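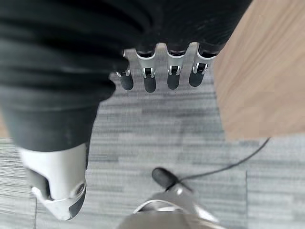 Faut-il laver un vêtement noir à l'envers pour qu'il garde sa couleur ?
Le retourner aide un peu, mais l'eau froide et un tambour pas trop rempli comptent davantage.

Entretenir le noir sans acheter n'importe quoi

Je me méfie des produits « spécial noir ». J'ai fini un flacon Zinen de 500 ml, à côté d'une lessive liquide ordinaire, sur deux pulls identiques. Après un hiver, impossible de les distinguer. Le vinaigre qui « fixe la teinture » ? Même scepticisme : sur un tissu déjà teint du commerce, je n'ai jamais vu la moindre différence.

Ma façon de faire :

1. Videz les poches, fermez les zips, retournez le vêtement.
2. Lavez à 20 degrés, entre couleurs sombres, sans serviettes éponge (elles peluchent partout).
3. Essorage modéré. Secouez bien à la sortie.
4. Séchez à l'ombre, à plat pour la maille.

Pour un ourlet qui s'effiloche, coupez seulement les fils qui dépassent, ne tirez jamais dessus, puis refaites un point zigzag au ras du bord. La colle textile, mon amie Heiðrún Skov y croit. La mienne a durci et ça gratte.

Reste le rasoir anti-peluches. Efficace, oui, mais il enlève de la matière à chaque passage. Une ou deux fois par saison, tissu bien tendu, pas plus.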